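How to oil a wooden cutting board

A board that gets washed every day dries out sooner or later. The surface turns chalky, water soaks in instead of beading, and small cracks open along the joints. Oiling takes a few minutes of work and one night of waiting.

What you need

Food-grade mineral oil
A clean cotton rag
Fine sandpaper, 220 grit
Dish soap and a soft brush

Don't use olive or sunflower oil. Both go rancid in the wood, and the smell is hard to get out.

Step 1. Wash and dry

Scrub both faces with soap and warm water, rinse, and wipe. Stand the board on its edge and leave it until the next day. Oil won't go into damp wood.

Step 2. Sand

Water raises the grain, so the dry board may feel fuzzy. Sand lightly along the grain — never across it — and wipe off the dust with a barely damp rag. Let it dry for another hour.

Step 3. Oil

Pour a small puddle in the middle and spread it with the rag. Do the top, the bottom and all four edges. A board oiled on one side only can warp. End grain drinks more than the faces do, so go over it twice.

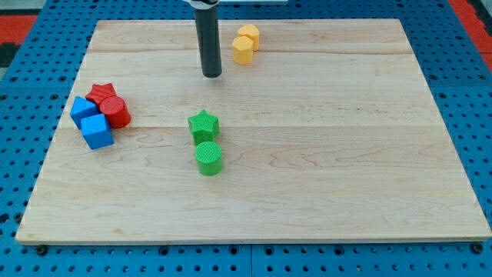 Step 4. Wait and wipe

Leave the oil on overnight. In the morning, rub off whatever is still on the surface. If the board feels tacky, keep rubbing with a dry part of the rag.

How often

A new board needs oil once a week for the first month, then once a month. My own kitchen gets very dry with the heating on, so I do mine more often in winter than in July.

Spread used rags flat to dry before you throw them out, and keep the board out of the dishwasher.

Despina Koutsoukos
Updated Sat 2 December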